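May 4, 2021
By Deepika Kartha and Vojtěch Matoušek

4. Where the Fruit Lives: Cloths, Bags and the Kitchen Surface

4.1 The laying-out place

We had expected, when we began visiting kitchens in Dumitrescu, to write mostly about bowls. The fruit bowl has such a settled place in the literature on home food keeping, and in our own memories too, that our first set of interview questions took it for granted, and we asked every household to tell us about theirs. Many of them had one, and were happy to take it down from a shelf and let us admire it. What we were slow to notice was how often the bowl held keys, batteries or nothing much, while the fruit was somewhere else altogether, spread out on a folded tea towel, a place mat, an old bath towel or the wrapping it had come home in.

We have come to call this the laying-out place, borrowing the phrase from Tamsin Katene, who keeps house with her two teenage sons and who used it so naturally in our first conversation that it took us a while to realize we had no word of our own for it. "It goes on the laying-out place until I know what it is," she told us, and when we asked what she meant, she explained that a bag of fruit is a bag of unknowns until each piece has been picked up and given a little press with the thumb. Some of it is for today. Some of it wants a few more days, and a piece or two will have to be cut up that same evening. Until she has been through it all she would no more put it in a bowl than put unsorted laundry in a drawer.

Of the 19 households that stayed with us through the whole study, most had a place of this sort, though few had a name for it. It was usually the end of a counter or the less busy half of a table. It was nearly always within sight of the person who did most of the cooking, and we think this matters a good deal. Fruit that is laid out is fruit that is being watched, a little at a time, in passing, by someone on the way to do something else.

4.2 Why a cloth

We asked about the cloth in every kitchen where we met one, and the answers were practical and came quickly. A cloth keeps a round thing from rolling. It takes up the water if the fruit has been rinsed. It can be gathered up by its corners when the table is needed for supper, and it can go in the wash if something underneath turns out to have gone soft. Vanderleia Godoy, who grew up with a stone sink and a wooden board beside it, added that a hard counter bruises fruit from below, where one doesn't see it, and that her mother put down a doubled towel for peaches and never for anything else. She has extended the rule to everything, she said, because she can't be bothered to remember which fruit deserves it.

What struck us more, over the nine weeks of visits, was which cloths were chosen. These were seldom the good ones. They were towels that had come down in the world: a beach towel with a thin patch, a guest towel whose partner had gone missing, a child's towel whose child had grown too big to want it. Animals and cartoon prints turned up again and again, and we were sometimes told the history of a towel at greater length than the history of the fruit, which we did not mind at all. Bjarke Steinarsdóttir described hers as "retired to the kitchen," with real affection. A towel in retirement may be stained by a tomato without anyone being cross about it, and this seems to us a large part of its usefulness.

There is some earlier work on cloths in kitchens, but it is concerned in the main with hygiene, and so the cloth appears there as a thing that gets dirty. We don't dispute it. Our participants washed theirs with varying devotion, and we did not take samples. We would only say that a study interested in how people decide what to eat, and when, should find room for the cloth as a place where the deciding is done.

4.3 What stays in its bag

Bags deserve a few words of their own. Small citrus is often sold in thin printed plastic, and the households differed over whether to empty it. One group tipped everything out at once, on the grounds that a single moldy mandarin will spoil its neighbors and had better be found early. Another group opened the bag, took out what was wanted, and left the rest where it was, so that the bag lay about on the cloth among the loose fruit, getting flatter as the week went on. A third and smaller group did both, depending on how tired they were, and Ms. Godoy was frank in placing herself there.

We had supposed that the half-emptied bag was a sign of a job interrupted. After three rounds of visits we were much less sure. Several people told us that the bag was how they kept track: what was still inside was for later, and what had come out was fair game for anyone walking past. In a house with hungry teenagers this distinction is worth having, even if, as Ms. Katene observed, it is not always respected after school.

4.4 Mixed company

Readers with a background in storage will have been waiting for us to come to the matter of what is laid next to what. Ripe bananas give off ethylene, as do tomatoes in ripening, and the usual advice is to keep them away from anything one would like to hold back. Nearly all of our participants had met this advice in some form. Very few arranged their fruit by it. Tomatoes sat with citrus and bananas lay up against whatever was beside them, and the grouping, where there was any, tended to follow the order of unpacking or simply the shape of the things, the small ones being tucked into the curve of the long ones.

Figure 3 shows a spread of just this mixed kind. The banana has a spotted peel, and there is a small pale green fruit tucked in by its curve; mandarins and a larger orange are close by, with tomatoes on the same towel. By the book, such an arrangement ought to be broken up. In the interviews, though, people spoke of mixing as something they wanted, or at least did not mind. A spotted banana was described to us more than once as a kind of clock, and also as a helper for anything hard and green that had been bought too early. Ms. Steinarsdóttir moves her bananas about the counter on purpose, setting them down beside whatever is lagging behind, and she reported this to us with the air of someone who has been doing it for years and has never been asked.

We should be careful here. We did not measure ripeness, and we cannot say whether her pears came on any sooner for the company. What we can say is that the people we talked to were looking at their fruit closely and often, and that having it all out together on one cloth made the looking easy.

Figure 3. Fruit and tomatoes laid out together on a printed terry towel, with some orange items in a plastic bag.
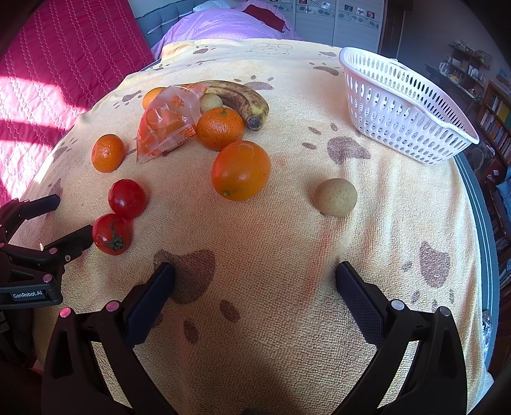

It follows that advice on waste in the home might do well to begin from the cloth and work outward. Our participants were fond of their laying-out places and not especially fond of being told to give them up, and a leaflet that asks a family to sort everything into separate containers the moment it comes through the door is asking for the removal of the one spot where the sorting already happens. We put this to the group again when we met in June of the previous year, and Ms. Godoy's view was that she would gladly move the tomatoes, provided that she could keep the towel.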